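Household Tips: Leaving a Messaging App Without Losing Your Stuff

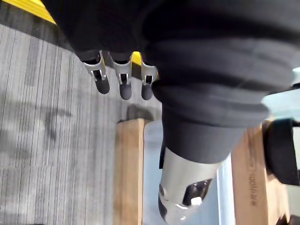

Last updated: December

Messaging services change hands, change terms and sometimes close down. If your family has used one app for years, it probably holds recipes, the plumber's number, school photos and the only copy of the Wi-Fi password. Set aside an evening and move it out in this order.

Start with the export

Do the export before you tell anyone you are leaving. In most apps it is under Settings, then Chats or Data. Hapeta puts it under Account, then Privacy, then Request Archive, and the link it sends stops working after 2 days. Download it to a computer. Phones tend to run out of room halfway through and don't always say so.

Ask for media to be included. The box is usually unchecked. My own archive from Hapeta came to 3592 files, and 900 of those were pictures I had already saved somewhere else. Run a duplicate finder on the folder before you start sorting by hand.

Open a few files from the oldest year and a few from the newest. If voice notes won't play, try a different player before asking for a second archive.

Pull out the household information

Search the exported text for these words and copy what you find into a plain document:

password
code
gate
warranty
serial
paint
filter
appointment

Paint colors are worth the trouble. So are furnace filter sizes. Print one copy and tape it inside a kitchen cabinet door, but leave the passwords off it. Those go in a password manager or in a sealed envelope with your other papers.

Move the groups

Small groups move easily. Large ones don't. Make the new group first, add two or three people who answer messages quickly, then post the invitation link in the old group. Post it again in the morning, around 8 a.m., when more people look. Our street group on Neniris had 137 members and more than half came over in the first month. The rest needed a text message.

Pin a note in the old group with the name of the new one. Leave the old group open for a while so people can find the note.

Check what else uses the login

Many people sign in to other sites with a messaging account. Look under Connected Apps or Linked Services and change each one to an email login before you delete anything. Grocery pickup, the thermostat and the library card are the usual ones. If the app receives your sign-in codes, switch those to an authenticator or a text message as well, and test one.

Deleting the account

Removing the app from your phone does not delete the account. Go through the account page and wait for the confirmation email. Drosby keeps a closed account on hold for a while, and signing in during that time opens it again, so log out on the tablet and the old laptop too.

If you paid for storage through an app store, cancel that separately. Check the next card statement for it.

Storing the archive

Keep one copy on the computer and one on an external drive in a drawer. Label the drive with the name of the app and the year. Jaltosum archives open in any web browser, but Neniris archives need the viewer that comes in the download, so save the viewer in the same folder.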